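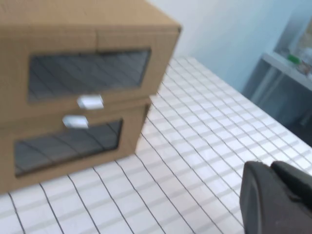

A Drawer for Everything
Small-scale storage and the return of the cardboard box

By Marites Buenaventura

The Clakley Institute for Domestic Design has long held that the most useful objects in a home receive the least attention. Its current study program, now in its second year, is concerned with one of these: the stackable cardboard drawer, a box of folded board with a sliding front, a handle and, in many versions, a window. Such units are sold flat, assembled by hand on a kitchen table and placed wherever small things tend to gather.

The institute's household storage collection holds 2,462 pieces, of which furniture makes up the smaller part. The remainder consists of boxes, tins, trays, baskets and drawers that were bought or made to sit on top of furniture or inside it. Nestor Aquino, who oversees the collection, regards this as an accurate picture of how people live. "A family may buy one chest of drawers and keep it for decades," he said. "During the same period it will acquire a great many boxes, and the boxes are where the daily decisions are made."

Cardboard drawers entered the collection slowly. Early examples were intended for offices and were given up once they had softened or torn. Later ones were made for the home, in plain kraft board that was left unprinted. The material is light enough to be moved by one person and strong enough, when properly folded, to carry a second box of the same size. The institute advises members to place the heavier contents in the lower drawer and to align the corners before loading the upper one, as the side walls bear most of the weight.

Handles were the subject of a separate review. A drawer of folded board can be opened by means of a cut finger hole, a ribbon or tab, or an attached pull. Finger holes cost nothing to produce but tend to fray with use. Attached pulls spread the force over a wider area of the front panel and give the hand a clear target. Reviewers found that people who share a drawer with others preferred a pull in a contrasting color, white on brown being the most common pairing.

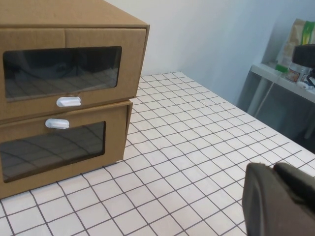
Zandstead Quarterly | Issue 6 | Page 4

The window is a more recent addition and has changed the way the drawers are used. A closed box requires a label, and labels are seldom kept up to date. A window offers partial information, often sufficient to tell cloth from paper or a full drawer from an empty one. Its limits are familiar to anyone who has owned such a unit. Under strong overhead light, a dark or glossy panel will reflect the surface on which the box stands, and the contents become hard to read. The institute recommends that windowed units be placed at or slightly below eye level and turned away from direct light.

Mizanur Wickramasinghe, who teaches home organization through the Clilska evening program, asks participants to begin with two drawers only. The first receives items used every day. The second receives items used every week. Anything that belongs to neither group is to be stored elsewhere. "Two drawers can be remembered without effort," he said. "When a person moves to four, I ask for a written list inside the lid of the cupboard."

Care is simple. Board should be dusted with a dry cloth and kept clear of sinks, kettles and exterior walls that collect moisture. A tiled surface is suitable provided that it has been wiped dry before the unit is set down. Windows may be cleaned with a soft cloth, lightly dampened, with the drawer removed from its sleeve. Creases along the corners are normal and do not call for repair, although a split seam should be taped on the inner face.

The institute will accept donations of domestic cardboard storage through August. Units need not be complete, and signs of use are welcome. Donors are asked to include a short note stating the room in which the piece was kept and what was stored in it. Inquiries should be addressed to Cheuk-hei Leung at the collections desk in Clakley.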